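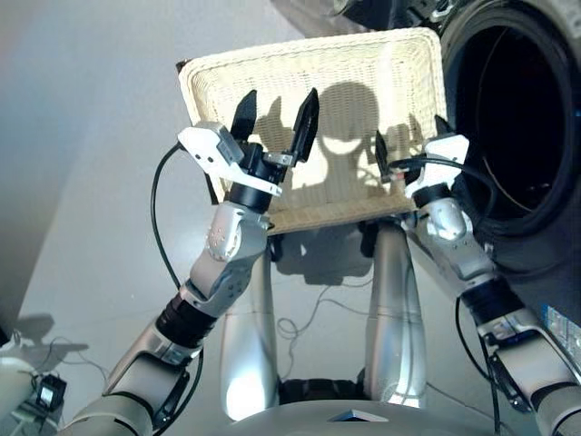
By Danai Xenos
2020-06-02 | Opinion

My grandmother kept her ironing in the hall cupboard for so long that some of it went out of fashion in there. She was a lovely woman and nobody's idea of lazy, but she believed that a shirt could wait, and that a person at the door with a cake could not. I have been thinking about her a good deal this autumn, and about how we have let the small chores of a house swallow up the hours we used to give to the people in our street.

I grew up in Burnindale, in a row of weatherboard places with low front fences, and in those days you did your mending and your folding out on the verandah if the weather was at all kind. It took twice as long. Someone would stop for a chat, and then someone else would stop because the first one had, and before you knew it the kettle was on and the pillowcases were still in a heap on the cane chair. I learnt who was crook, who was expecting and who had fallen out over a lemon tree, all before I was 11.

We've moved that work indoors now, to the back of the house, and we do it quickly with the telly going. I'm as guilty as anyone. When I came back to Burnindale in April, after all those years in the city, I had my washing done and put away before lunch most days, and I don't believe I spoke to a living soul on my side of the road for the first fortnight – bar the dog at the corner, who was very civil.

So I've started taking the basket out the front. I feel a bit of a goose, I'll admit, matching socks in full view of the bus stop. But I've met the couple across the way, and I've been given a bag of silverbeet and a frank opinion of my roses, and I know whose boy plays the trombone (badly, bless him, but with real commitment).
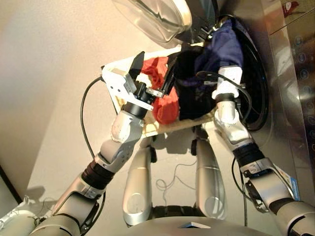
Bram Dekker wrote to me after my last column to say that this is all very well for people with a front verandah and a free morning, and that after a full shift what he wants from his neighbours is mostly quiet. He lives on the second floor in Trindard, shares a laundry room with the whole building, and times his visits so as to have it to himself.

I take his point, I really do. There were evenings in my working life when a friendly word on the stairs would have finished me off. But I'd say to Bram, very gently, that the shared laundry is the nearest thing he's got to our old verandahs, and that he might try going down at a busy time every so often. He needn't say much. A nod over the dryer would do for a start, and he can always take a book.

Related
Rok Stan: The case for a slower Sunday lunch
Who looks after the nature strip?
Ebbe Sæther: Letters I never posted
What we lost when the Giltov corner shop closed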